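Hang it on the wall

Opinion, 08/03/2025

Quick one this week, I've got a bench to clear.

My case is simple. Computer parts should live upright, on a board, where you can see them. Drawers are where parts go to be bought again. I have bought the same stick of memory twice because the first was under a tangle of power leads, and I only found it in May when the drawer jammed. Eight quid down the drain. Not a fortune but it adds up when you fix old machines for the neighbours and charge them in biscuits.

Everyone on the Rostdale repair list seems to swear by tubs. Stackable, clear lids, labels. Fine for screws. Less fine for a processor, which slides about and gets its edges knocked. And the labels lie! Mine say DRIVES and hold a doorbell.

A board does three jobs a tub can't. No, two. It gives each part one place, and it shows you the gap when the part's gone. That second one matters most. An empty slot nags at you. An empty corner of a tub says nothing at all.

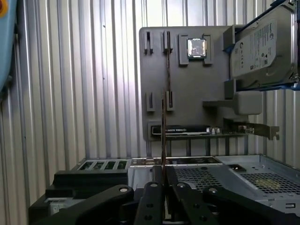

Slots on the left, processor in its square socket, hard disk up in the blue bracket.

Plain grey is right, by the way. I painted mine yellow, big mistake, tiring to look at and every thumbprint shows. Grey lets the shiny bits stand out, so you spot a chip from the door. Rounded corners too if you can manage it, my hip would of thanked me.

The usual complaint is cost. A Detamico rail set is nearly 50 pounds for the big one, and that's before brackets. Too much. But you don't need the big one. Scrap board, a few slotted holders, something to cradle the heavy stuff. Dreseo do a plain bracket that's decent enough. Mine went up in an afternoon, with 10 screws and a fair bit of swearing.

Other complaint, dust. Yes. Things on a wall get dusty. Things in a drawer get forgotten, and I know which I'd rather wipe. Anything precious, put a cover over it or use the antistatic bag, I'm not a savage.

My shed dates from 1936 and has one straight wall, so if I can find room for a board then most people can. Start with the drives. They're heavy, they're awkward, and they take up half a drawer on their own. Chips next, then teh memory.

Roussel tubs going free, if anyone on the list still wants them. Bring a bag, the lids don't fit.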